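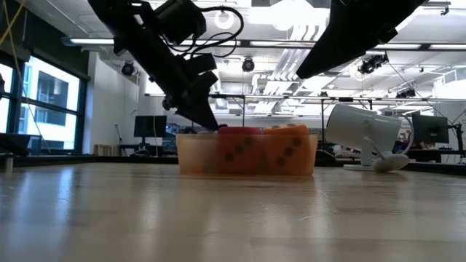
3.2 Dice and container

Figure 2. Large dice in the low orange container, on the wooden tabletop. The spots can be read through the wall.

We came to oversized dice by way of a complaint. In our first set of play sessions, families used ordinary board game dice, and in May we went back through the notes and found the same three troubles on nearly every page: dice under the sofa, dice under somebody's elbow, and arguments over a die that had come to rest against the edge of a board. A big die in a shallow container takes care of a surprising share of this, and we were delighted by how quickly the arguments dried up once we switched.

The choice of container took longer than the choice of dice. We wanted walls low enough that a small child could reach in from the side, and we wanted the dice to stand a little above the rim so that they could be picked up without digging. Clear walls seemed the obvious answer, but players in the Unel sessions kept knocking a clear tray off the table when they reached for something else. A tinted one that still lets the spots show through was a lovely compromise. In Figure 2 three spots are visible on the near side of each die, the red and the orange, even though the wall stands between them and the viewer.

This matters more than it may sound. A player seated low at the table often sees the side of a die before the top, and younger children will happily call out whichever face they see first. We had expected the extra faces to cause mistakes. They did cause some, but they also started wonderful conversations about which number "counts" and why, and several parents told us these were the best part of the game. Daichi Ishida, who coded the Higuchi recordings, added a separate label for this kind of talk after the first 19 sessions, and the whole set was then coded again from the beginning.

Across both sites we logged 2,207 rolls, of which 955 came from the tinted container. A roll was counted when a die left the hand and came to rest inside the walls. Dice that were placed, nudged or turned by a finger were left out, as were rolls made while the container was being moved. When two dice were rolled together we entered them as one roll with two values, and noted the color of each die so that the values could be kept apart later.

Surface was a smaller concern, but we do report it. A glossy wooden top reflects light from the room, and players sometimes shifted the container a little to get it out of the glare. We let them. The position of the container was noted at the start of each game and again at the end.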